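Arm goes to protective stop when it moves fast near the table, sometimes gripper opens by itself
Posted in: Robots and automation at home and work

puvbridge_lab2

Hello all. I am looking for advice on a fault which I can not repeat on purpose. We have one arm at the side of a table, and it does pick and place with toy kitchen things. The controller is from Ackroyd, the gripper is electric. Speed is limited to 200 mm per second in the program.

Since August the arm stops in the middle of a move, and the controller shows "tool communication lost". It happens mostly when the wrist turns far and goes back over the table at the same time. When I run the same path slowly, there is no fault at all. I made 100 slow cycles and all were good.
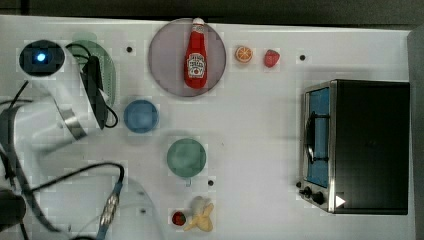
The worse thing is that 2 times the gripper opened after the stop and dropped what it was holding. It was only a toy cup, so no damage, but my colleague had her hand near the table to move another object. After this we do not let any person reach in while the arm has power.

I have already changed the power supply of the gripper and updated the controller. I did not touch the cables yet because they are tied together with the others and it is a lot of work to open. Is it possible that a cable gives such an error only at higher speed? Or should I look in the software first?

Ásdís Eyvindsson

Yes, it is very possible, and I would look at the cable before anything else. We had the same message on our arm at Grorkidgate for 6 weeks, and we also lost a lot of time with the software. One wire was broken inside the jacket, close to the gripper connector. From outside the cable looked perfect.

What I would do in your place:

Switch off the power and lock it. Follow the gripper cable from the connector to the base with your fingers. If you feel a soft place or a sharp bend, mark it with tape.

Measure each wire with a meter while a second person bends the cable by hand. Please do not do this with the arm powered. If the value jumps, you have found it.

Look how much free cable there is at the wrist. If it is too short, it pulls on the connector when the wrist turns. If it is too long, it can catch on something on the table. Also check that no other cable lies on the table where the arm is passing.

About the gripper opening: this is a separate problem and I think it is more serious. Read in the manual what the gripper does when communication is lost. On ours there was a setting for it, and it was set to "release". We changed it to "hold". But hold is also not always right, if a finger can be caught, so you must decide for your own table.

And your rule about hands is good, keep it also after the repair.

momell_fan

had this, restarted everything and it went away. maybe try another port

puvbridge_lab2

Thank you Ásdís. I measured today with the power locked off. One of the data wires jumps when I bend the cable a hand's width behind the connector. I ordered a new one, the type for moving use, and I will leave a bigger loop at the wrist. The setting was also on "release" here, I did not know that it existed.

Momell_fan, I tried the other port in the first week, the fault came back after lunch.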